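July, bench notes, stone sealer trial

Second coat of the Hultell went on at 2 and I'm already happier with it than I was with the Skarnby, which left a haze I had to buff out twice (my shoulder remembers!). Halima Masanja says I'm laying it on too thick – she may be right. Used 60 ml for the one offcut.

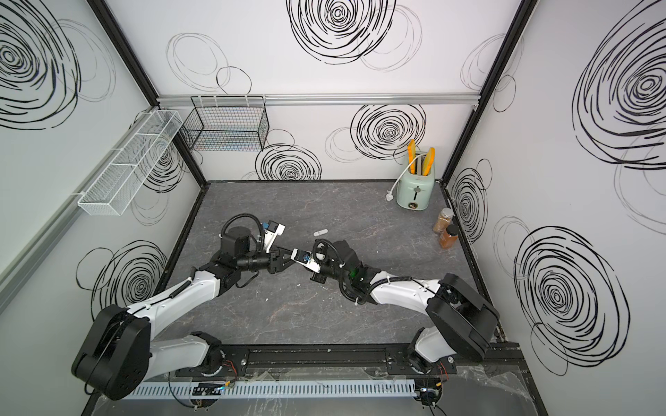
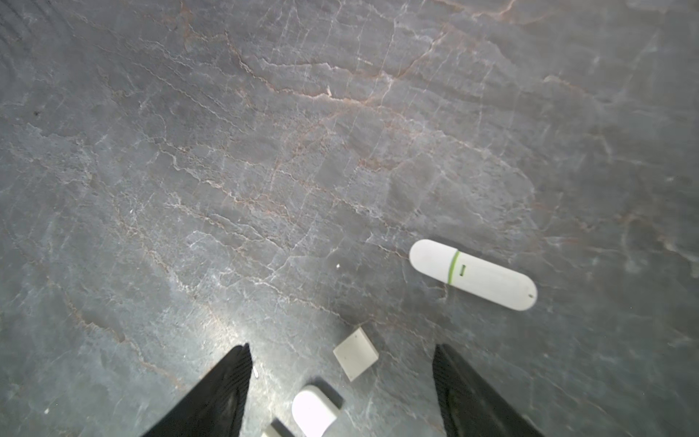 Gray with pale veining in both; the rust-colored veins show in the second.

Bahman Najafi wants the lemon juice test repeated with vinegar, so I'll do that once this coat has had 6 hours. Need more lint-free cloths, the blue pack is down to scraps. Also – whoever borrowed the good squeegee, please put it back on the hook by the sink.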